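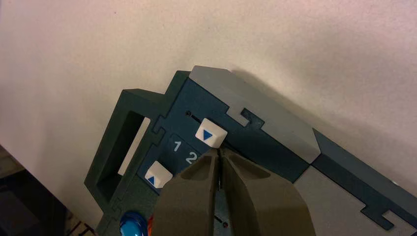
Fingertips near the buttons on the practice board. The blue triangles point down and up.

Press Here to Continue

Edith Llanos has a drawer in her office for things that defeated a robot. It holds a light switch, a bag clip, the knob off a toaster oven and a packet of soy sauce. She opens it for visitors the way other people bring out baby pictures.

Llanos runs the test floor at Hernow, a small outfit that gets paid to find out whether other companies' machines can do what the brochure says. The brochures have gotten very good. In the past year I have read that robots will fold my shirts, load my dishwasher and restock the shelves at the hardware store, all before I get home from wherever it is I go now that I have no chores. I went to see her to find out how soon I could stop matching socks.

"Let's start with buttons," she said.

I had hoped for something grander. But a button, she explained, is most of modern life. The dryer has one. So do the elevator, the coffee maker, the label printer on a packing line and the garage door. If a machine can't reliably push a button it can't do your laundry, whatever it does with the shirts. So the floor at Hernow is full of boards, boxes and panels that do nothing useful and have to be poked all day.

The arm I watched first is made by Paucar and has two dark fingers that meet in a narrow gap, like a parrot considering a nut. It drifted in toward a white button, stopped, and thought. I ate most of a granola bar. Then it pressed, missed by the width of a pencil lead, and pushed very firmly on a piece of plastic that had never done anything to anyone.

"It's closer than last week," Llanos said.

One trouble is that the fingers get in the way. The arm sees partly through a small camera at its wrist, and the nearer the fingers come to the target, the more of it they cover up. People have the same problem and don't notice, having spent the first few years of life poking everything in reach, including the dog. The arm has had since fall.

Another trouble is knowing when to quit. You or I feel a click and let go. The Paucar arm has to be taught what enough feels like, and its opinion varies. Every button on the floor is rated for a great deal of abuse, and there is still a box of spares.

The numbers are better than my granola bar would suggest. Llanos runs each task 200 times before she writes anything down. On its best task, a big button on a board bolted in place, the arm failed 5 times in the 200. I said that sounded terrific. She asked how I would feel about an elevator button that ignored me that often, and I said I work in a building with that elevator.

Then somebody turns the board a few degrees, or lowers the blinds, and the failures climb to 40.

"That's your house," she said. "Your house is the board turned a few degrees, every day, by a child."

Shop floors are the kinder place to start, and that's where the money has gone. At Jotham, a parts supplier that let me wander around in borrowed shoes, an arm moves trays from a rack to a belt and presses the start button when the belt is full. It does this 900 times a shift, in light that never changes. It is slower than the man who used to do it, who now stands one station over and clears the jams. He bears it no grudge. He did ask me to note that he never once pressed the wrong button, and I have noted it.

The home machines are another story. Esura hopes to sell one that wipes counters and empties a dishwasher, and I was allowed to see it put away a single mug. It took longer than I would like to say and came with two engineers. The mug went in the cabinet, on its side. Both engineers clapped. I have a teenager, so I clapped too.

I asked Llanos when she would let one of these into her own kitchen. She looked over at the Paucar arm, which was backing away from the board to have another try.

"To do what?" she said.

The dishes, I said. The laundry.

"It can press start," she said. "I'd still load it myself."

She has left room in the drawer. On my way out she was clearing a space next to the soy sauce for a childproof cap, which went up on the test floor the following morning. I went home and matched socks.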